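Drovier by Vakon: a grasping method reviewed after one long October 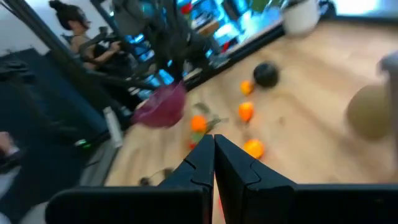 Drovier is a way of teaching an arm to pick things up by letting it decide, several times a second, whether it still believes in the grasp it was about to make. Most methods choose a target and commit to it like a man who has already told everyone he's moving to Portugal. Drovier keeps a short list of candidate grasps and scores them again with every new view from the wrist. The paper calls this "deferred commitment". I'd call it dithering, but it is dithering to good effect. It was also sold to us as a method for untidy places, so we gave it small orange fruits on a light wooden floor, with leafy sprigs in among them, a dark ball behind and a woman on an elliptical machine further off. A good part of what reaches the wrist view in a place like that is blur, and the fingertips are often the only thing in focus.

Installation took an afternoon. The manual was written at Breranville by somebody who plainly had the software open in front of them and assumed you did too. Calibration is a single command, followed by a wait with no progress bar.

The results, then. We ran 100 attempts on loose fruit, starting with the fingers nearly closed, as the authors recommend. Drovier got 86 of them up and into the tray. Our old method, a perfectly respectable one from the Motaung package, managed fewer and was much more cheerful about its failures. When Drovier fails, it does so by hovering. It drops a candidate, picks it up again, drops it, and after five changes of mind gives up and files a log entry reading "no stable preference". I have worked with people like that.

Leaves are the weak point. A fruit with a sprig against it makes the scores wobble, and three of our longest runs were spent almost entirely on one such fruit while easier ones sat waiting. There is a setting called patience that is meant to help. Turning it down makes the arm hasty, turning it up makes it philosophical, and the default is better than anything I found by fiddling.

Large round things it handles sensibly, in that it leaves them alone. The width check rules them out before scoring starts, and I never saw it make a lunge at a ball.

The other complaint is the logs, which fill a disk by teatime if you forget to switch off the full candidate history. It is on by default. The option to turn it off is under "Appearance".

Worth having if your objects are small and your floor is a mess. If you pick identical boxes off a belt, keep what you've got. I'm leaving Drovier on our arm for now, with the patience setting back where Vakon put it.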